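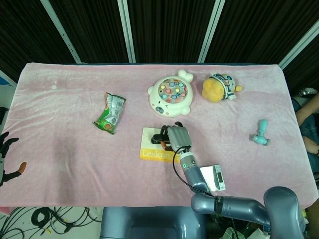
Loureiro

Every January some magazine tells you to buy a set of matching tubs and your toy problem will go away. I bought seven of the Storex ones. The problem moved into the tubs.

What I do now is boring. Throw a plush cloth over the table, tip out whatever is lying about the room, and sort it there. Hard toys don't clatter on a soft cover, and small bits don't skid off the side the way they do on bare wood. Pink shows up dark crumbs, too, for what that's worth.

Snack bags first. Full or empty, they go back to the kitchen, never in with the toys. I've read that a bag clip solves this. A clip solves stale chips.

Fishing games are the worst of the lot. If yours has its little coloured pieces sitting in a well in the top, leave them there and put the whole toy in a shallow box with a lid. Don't decant the pieces into a jar, whatever Lirby's catalogue says. The rods go in the same box.

Plush toys need less washing than the label people would like. Take off any hat that comes off, check the seams, and use 30 degrees in a pillowcase. Knitted bits dry flat.

As for velvety covers, the marks you see are often just the pile lying the wrong way. Try your hand or a soft brush before you pay for a spray. I tried the Kisevum one in February and couldn't tell which half I'd done.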